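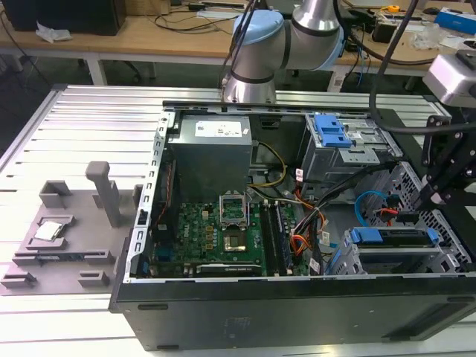

Ticket 1193: CPU disassembly cell, arm stops short over the socket
Status: open, watching
Opened by: Ksawery Cieślak
Cell: Millwood, desktop teardown

Original report

Hi all! The Millwood cell has started faulting on the CPU pick. The arm comes down over the board, slows right up, then throws a following error on the wrist and parks itself. It happened on 8 out of 41 runs in July, always on the way down, never on the way back to the tray. Picks from the tray itself are fine, so I don't think it's the jaws.

What I've tried so far:
Restarted the controller. No change.
Re-taught the approach point 5 mm higher. Fewer faults, but then the jaws close on air.
Swapped the tower for the other Altia case. Same fault, same spot.

Log line, for anyone who wants it: J5 FOLLOW ERR, LIMIT EXCEEDED, MOTION HALTED

Reply, Szewczyk support

Thanks for the log, that helps a lot. When a wrist joint complains only in one direction, we look at the cable dress first. Can you put the arm in freedrive, with a second person on the stop, and bring it down by hand to the approach point? Feel for a spot where it gets heavier. Please also check the payload setting. It should match the gripper plus its bracket.

Update, Ksawery

Oh, this was a good call! Did the freedrive test after lunch and you can feel it plain as day, a sort of springy push in the last stretch before the board. The cable tie nearest the wrist had crept down and there was no slack left past it. I cut it off, gave the cable a bigger loop and tied it again further up the arm. Freedrive is lovely now, same weight the whole way.

Payload was wrong too. It was still set for the old Wutov jaws, so I've put in the new weight and centre of gravity.

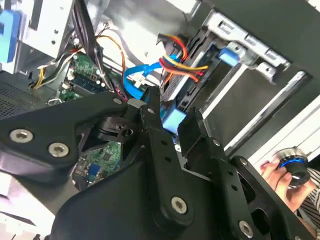
Next thing was clearance. The drive side of the case is the tight bit, with the blue SATA cable looping out and the drive power leads bunched on top of the drive. I jogged in at 10 per cent speed and stopped every few centimetres to look from both sides. If a loop of cable gets between the finger plates you won't hear a thing until something unplugs, so take it slowly. I've added a waypoint that keeps the gripper higher over the drives and only lets it drop once it's past them.

I also went over the finger bolts with the hex key. One took almost a quarter turn, the rest were snug. Paint marker is on the shopping list so we can see at a glance if any of them move.

Result: 31 runs since the change, no faults on J5. Really happy with that!

Reply, Szewczyk support

Great work. Please leave the approach at the original height now that the cable is free, and save the program under a new name so you can go back.

Update, Ksawery

Done, saved as millwood_cpu_b. Leaving this open until the bolts are marked.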